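3.2 Sorting of garments and the first fold

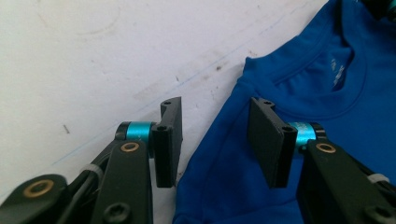
Figure 2. Garment laid flat on the work surface.

The second part of our study concerns the small second-hand shops in the Jalora district, and the question of how much time a garment needs between the donation bag and the shelf. Earlier work on charity retail has mostly looked at prices and at the motives of the donors. The work in the back room has received less attention, although the shop managers we interviewed named it as their main difficulty. We therefore asked the shops to keep a written record of each garment they handled during the month of September. A garment was counted as "opened" when it was laid flat on a table, in the way of the bright blue T-shirt in Figure 2, and as "finished" when it was folded or placed on a hanger. A white surface was recommended to all shops, so that stains and small holes can be noticed more easily at the first look. The time between these two moments is called the table time in the rest of this paper.

Five shops agreed to take part. The largest of them, Kevham, receives donations every day and has a separate room for sorting. The smallest, Deltemen, sorts on the sales counter in the morning before the doors are open. In total the shops recorded 293 garments with complete entries. Entries with a missing time or an unclear type of garment were removed before the analysis. We did not try to repair them, as the handwriting in the records did not always allow a safe reading.

T-shirts were the most common type, with 144 entries. This is an advantage for the comparison between shops, because a T-shirt has no buttons, zippers or lining that must be checked, and the decision about it depends mainly on the fabric and the collar. It is also a limit of our data. Coats and dresses appear too seldom for us to say anything certain about them, and we report their table times only in the appendix.

The shops differed in the order of the work. In Kevham the garment was inspected on both sides and only then folded, while in Deltemen the inspection and the fold were done together: the sleeves were turned in, the back was checked, and the lower half was brought up over the collar. The second way was faster for T-shirts — the median table time was 15 seconds shorter than in Kevham. For trousers we found no clear difference. We cannot exclude that the result comes from the experience of the workers and has little to do with the order itself, as the staff at Deltemen had on average worked longer in the trade.

A further question is what happens to garments that are refused. The shops used different words for this group, such as "rag," "recycling" and "not for us," and it was not always clear if they mean the same thing. Following the scheme of the Mohmand survey, we joined them into one category. Some information is lost by this choice. For example, a shirt with a faded print may be refused in one shop and sold at a low price in another, and the joined category does not show whether the condition or the taste of the sorter was decisive. We return to this point in Section 4.1, where the refusal rates are compared with the price lists of the shops.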